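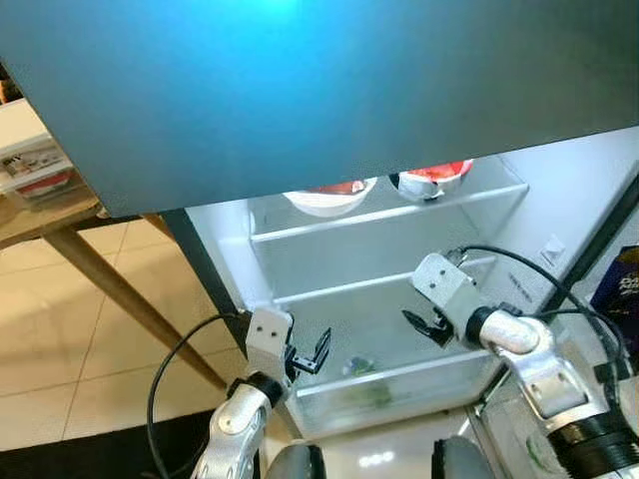 The fridge in the Dunstan Street kitchen, with two bowls up top and plenty of shelf to spare.

Shared kitchen fridge gets a clear-out, and new rules

If you've put anything in the fridge at the Dunstan Street kitchen lately, you may want to swing by and look for it. The big clean-out everybody has been grumbling about since spring finally happened this month, and I went over to see how it went.

I'll admit I've been part of the problem. I had a jar of pickled beets in there so long I'd forgotten which lid was mine (it's gone now, and good riddance). So I was pretty curious to see the shelves with some room on them again - the middle one is bare and so is the one under it, and you can look straight through the glass. There are a couple of bowls on the top shelf and a bit of green down in the crisper drawer. For a fridge that serves half of Bresham's cooking clubs, that's practically a showroom!

The tally taped up by the sink says 83 items came out. Most were condiments, which won't surprise anyone who has tried to wedge a casserole in there on soup night. Mustard was the big winner, followed by salad dressing, and then a whole lot of takeout tubs with no name and no date. Anything sealed and still good went on the swap table by the door, and it was picked over by lunchtime. I came home with a bottle of hot sauce and a block of baking chocolate that had no business being refrigerated in the first place.

The new rules are short. Put your name and the day you brought it on everything, masking tape is fine, and the roll lives in the drawer under the microwave. Food with a label can stay for 6 days. Food without one gets tossed at the next wipe-down, which will be every 2 weeks from now on, in the morning before the Udero lunch crew starts cooking. The top shelf is for ready-to-eat dishes, the middle one is for whoever has the kitchen that day, and the bottom one is for raw ingredients in a container with a real lid. Produce goes in the drawer. Please don't put your onions in there loose, the smell gets into everything.

There was some debate over whether the lunch crew should get a shelf all to themselves, seeing as they cook more than anybody. For now the answer is no, but they can spill over into the old fridge in the pantry once it gets a new door seal. Drornura Appliance quoted roughly $2 a day to rent a spare in the meantime, and I haven't heard whether anyone took them up on it.

One more thing. A few glass dishes turned up in the back with no owner, including a nice blue pie plate with a chip on the rim. They've been washed and they're sitting on top of the pantry cabinet until the end of the month. If the pie plate is yours, I'd love the recipe for whatever you make in it - and if it isn't claimed by then, I've already put in my bid.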